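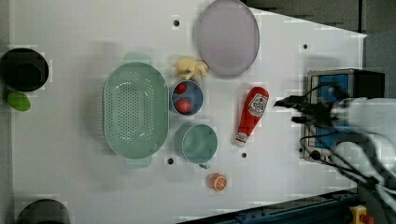 Volness Family Learning Kitchen — Community Programs Team

Progress report to the Ingvarsson Fund, second half of the grant year

Dear Inger Bergmann and colleagues,

Thank you for your patience while we pulled this together. We had hoped to send it before the holidays, and as it is now 25th December you can see how that went. I am writing it at my own kitchen table with the numbers in front of me and a pot of soup on the stove, so please forgive the odd wandering sentence.

When you agreed to support us, the plan was to offer free evening cooking classes to parents and grandparents in Volness, with supper included and something for the children to do nearby. We also said we would try to open a second site in Griltley once the first was steady. Both of those have happened, though the Griltley site opened later than we promised, and I will come to that.

Attendance

In this period 251 people came to at least one class. Our target in the proposal was 200, so we are very happy with that, and the growth came mostly from families telling other families. The part I am proudest of is that 70 of them finished the full course, which asks a lot of people who have already worked all day. A good many of those who dropped away told us that their shifts had changed, and several have asked to be put down for the spring.

We had expected mostly young parents. We got plenty of them, but the grandparents have been the surprise of the year — they come early, they stay late, and they have strong opinions about lentils. Dima Rizk, our lead cook, has rewritten two of the lessons after hearing from them that the soups were too thin and the portions too polite. The new versions went over much better.

What we taught

The course still follows the outline you approved: shopping on a budget, soups and stews, beans and grains, vegetables that keep, and simple baking. We added a session on leftovers after so many people asked for it. It is now the best-loved evening of the lot, and I think we should have had it in the outline from the beginning.

The knife skills session needs more work. With a full class we do not have enough boards or enough elbow room, and people end up waiting their turn when they would much sooner be chopping. Dima would like to split that evening in half, with one group at the boards and the other planning menus, and we will try it in the spring.

Griltley

The Griltley kitchen was meant to open in July. The lease took longer than anyone expected, then the ventilation had to be brought up to code, and by the time the inspector had signed off we had lost most of the summer. We kept the waiting list warm by inviting those families over to Volness, which made for some crowded evenings but a lovely atmosphere. The new site is now running a full timetable, and the oven (we did worry about the oven) is behaving itself.

Money

We have spent less than planned on staff, owing to the late opening, and more than planned on groceries. Prices rose on nearly everything we buy in quantity, and cooking oil was the worst of it. Sarine Wholesale has agreed to hold its prices for us through the spring, which should help a great deal. With your permission we would like to move the unspent Griltley wages across to food. The full budget sheet is attached, with the lines we would change marked in the last column.

Things we would do differently

We were too slow to translate the recipe cards. The first set went out in English only, and some people were too courteous to say that they were struggling with them. The cards now come in the languages our families asked for, in larger type, with the quantities given in cups and spoons. I wish we had started there.

Next steps

In the coming months we will run the spring course at both sites, try out the split knife evening, and begin training former students to lead a class of their own. Several have already offered. We would also love to have you visit — supper is always served at the end of class, and there is always a spare chair.

Please send any questions about the budget change to me, and questions about the lessons to Dima. We would be grateful for an answer on the food line before the spring groceries are ordered.

With warm thanks from all of us,

Community Programs Team
Volness Family Learning Kitchen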